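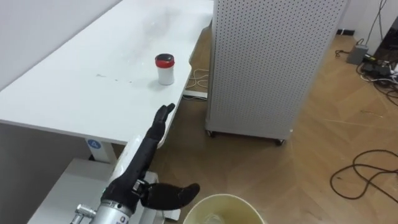

White table and the cup with the red lid.

ROOM SAFETY CHECKLIST WITH COMMENTS
Site: Popescu building, ground floor workroom
Checked by: Liam Dunmore
Time: 8:40 a.m. start
Marks used: OK / Fix / Watch

1. TABLES AND WORK SURFACES

1.1 Table stands level and doesn't rock - OK
I leaned on all the corners and it stayed put. I love a table that doesn't need folded cardboard under a foot!

1.2 Top free of chips and sharp edges - OK
Ran a cloth along every edge and it never snagged.

1.3 Top clean - Watch
Some light gray smudges and a few dark specks toward the middle. I'd like a wipe-down at the end of each day, with the Flever spray from the supply shelf and a soft cloth. Please no scouring pads, they dull the white finish and then it holds dirt twice as well.

1.4 Items kept back from the edges - Watch
The white cup with the red lid tends to wander (I think we all just set it down wherever we're standing). A hand's width in from the edge is plenty. Lid on whenever it isn't being used, please.

1.5 Furniture number sticker present and readable - OK
The blue sticker on the table leg is still on nice and tight. If you move a table to another room, tell me the number so the list stays right.

2. STORAGE

2.1 Perforated cabinet rolls freely and stays where it's parked - OK
Great piece of furniture, this one. It rolled across the wood floor without a squeak and left no marks. Push it from the middle of the side panel, never from the top. It's tall, and a tall thing on casters will tip if you shove it up high.

2.2 Heavy items on the lowest level - Fix
Two full boxes of Trulolard cleaner were sitting on the top level. I moved one down myself and the other needs a second pair of hands.

2.3 Low cabinets under the desks shut properly - OK
The drawer in the small one closes all the way now. Last time it stuck out just enough to catch a shin. Mine, mostly.

2.4 Open shelf tidy - OK
Keep it for light things. Anything with liquid in it goes in the supply closet.

3. FLOOR AND BUCKETS

3.1 Floor clean and free of loose boards - OK
The parquet is in lovely shape. I walked it in socks before opening up and didn't find one lifted edge.

3.2 Floor cleaned with the right product - OK
Mix the Sisico floor soap weaker than you think, one capful to a bucket. Wring the mop hard. Wood doesn't like standing water.

3.3 Buckets sound, no cracks at the rim - OK
Filled each one at the sink and left it on a dry paper towel for ten minutes. Not a drip.

3.4 Buckets carried safely - Watch
Half full is enough for this room. Get a firm hold on the rim or the handle, keep the bucket close to your body at hip height or lower, and look where your feet are going. Slow steps on the turns. 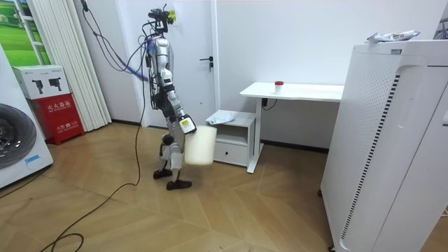
The same goes for empty ones, by the way, which are easy to swing into a table leg when you're in a hurry. When you're finished, take the bucket back to the closet and turn it upside down. Left out on the floor it's a trip hazard and also a magnet for pens and candy wrappers.

4. DOOR AND WAY OUT

4.1 Door opens fully and latches - OK
Lever handle is firm, no wobble, and the door closes without a slam. Very pleased with this after the trouble we had in spring.

4.2 Path to the door clear - Watch
The small cabinet by the door is fine where it is, but please don't let it creep any closer. Buckets, boxes and bags stay out of the path even "just for a minute."

5. CABLES AND POWER

5.1 Plugs and cables off the floor - Fix
There's a black cable with its plug hanging under the left end of the desk. Clip it up against the underside or coil it and tie it. I have a bag of clips in my office, come and take as many as you want.

5.2 Total load on the wall circuit - OK
Our room sheet puts the limit at 2,000 watts. I added up the labels on everything we normally plug in and got 988, so we're in good shape. Check with me before bringing in a heater or kettle.

STILL OPEN
2.2 second box of cleaner - Liam plus one
5.1 hanging cable - anyone with two minutes and a clip
1.3 daily wipe-down - sign-up sheet goes on the inside of the closet door

Really happy with how this room is coming along! Next check is at the same time of the morning, and I'll start with the supply closet.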